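Skurklow needs new writers

I've been running Skurklow, a spoof book news site, from my spare room for six years, and I'm after two more people to write for it. If you've ever read a publisher's press release and wanted to be rude about it, we'll probably get on!

We do made-up author feuds, daft prize shortlists and reviews of novels that don't exist (the Clamgate diaries are still our most-read thing, 2,171 shares and one very stiff letter). I'd like someone for fiction and someone for celebrity memoirs - I've read far too many of those and need a rest.
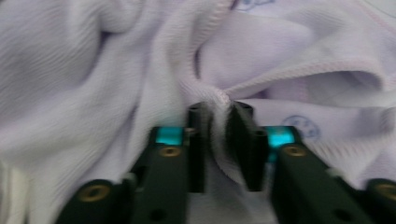 You'd send me two pieces a month, 400 words or so each, and I edit everything myself. I'm fussy about headlines, sorry. Pay is £30 a piece, sent on the last Friday of the month. You don't need to have been published, and you can live wherever you like.

To apply, send three headlines and one finished piece through the contact form, with Olivares in the subject line so I can find it. No poems please - we've got a poet. I'm reading until the end of April and I'll reply to everyone, even if it takes me a bit.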